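Progress report to Sendov, second period
Written by Urho Seppälä for the Drendel evening venues project
12/28/21

Dear Raíssa Bezerra,

I send you the report on the second period of our work with the bars and small music places in Drendel. The first report, from May, explained the aims, so I do not repeat them. The project is on time with the venue visits and late with the printed guide.

Venues
We have now visited 20 bars, cafés and restaurants in the village and on the road up to the lift. Of these, 15 have agreed to be listed in the guide with opening hours, food times and live music evenings. The other five gave different answers. Two are changing owner, one will close in spring, and two want to see the finished guide before they decide. I think this is fair from their side.

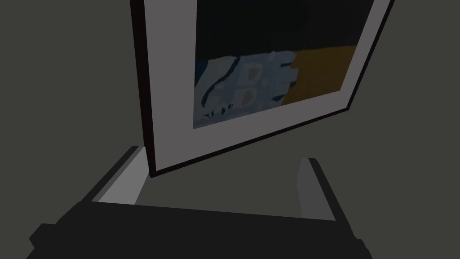

The most difficult part was the opening hours. Many owners write one closing time on the door and keep another in the high season, and after the ski school week everything moves again. Sabine Voß has called every listed venue a second time and corrected the table. We will print only the winter hours and put the rest on the website.

Live music
Eckhard Pfeiffer made the calendar of live evenings. The Tokgöz bar has a small stage now and takes two bands a week, mostly from the valley. The cellar under the old post office asked to start later than eleven, but the neighbours did not agree, and the municipality has not answered yet. I will write to you when there is a decision.

Night bus
The late bus ran on all the planned evenings except one, when the upper road was closed for snow. It carried 1,428 passengers in the period. The last departure is the fullest and the first is almost empty – we propose to move the first one half an hour later from the next timetable. 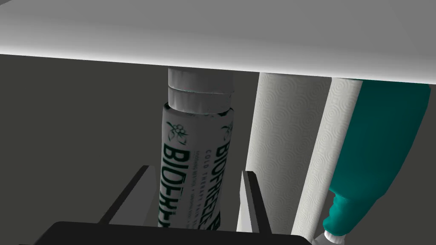 The drivers asked also for a better sign at the lower stop. Kazimír Doležal has ordered it, and the cost stays inside the transport line of the budget.

Printed guide
The printer, Sorkosix, received our text later than we promised. The reason was the second round of calls, and the delay is ours. The proof of the map has two streets with wrong names and must be made again. The new delivery is planned for the end of January.

Money
Spending is below the plan, mainly for the printing which is not yet paid. We ask your permission to move this sum to the next period. No other change is needed.

With kind regards,
Urho Seppälä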